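## 4. Checking the cable runs after an arm swap

The vendor sheet says the two-arm cell is ready 85 minutes after a swap. Don't plan your shift on that. Berhanu Admasu's notes from the Hillach bench put it at 115, most of it cable work.

1. Stop both arms and switch off power at the Tamiru supply.
2. Check the ties on each white cover. Snug is enough. An overtightened tie pinches the cover into the joint.
3. Follow the black cable from elbow to wrist by hand. It needs slack at the wrist.
4. Restore power and run the bag routine at low speed, with one hand near the stop button.

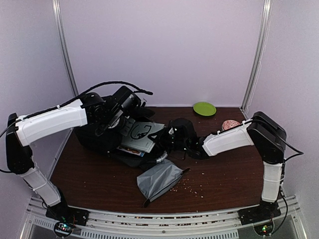
*Fig. 4-1. Both arms at the open bag. Note the cable arching over the left wrist.*

5. Watch the right elbow cable as the arm turns. If it touches the side wall, stop and tie it again.
6. Brush crumbs off the table and out of the grooves in the front rail.

**CAUTION:** The modules in front of the mounts are exposed. Keep brushes and loose wire away from them while their lights are on.

**Note:** The supplier rates the cable for 1,000 hours. We haven't seen the test behind that number, so inspect it at every swap regardless. A lit module tells you it has power and very little about the cable. Report any worn jacket to Desta Araya before the next run.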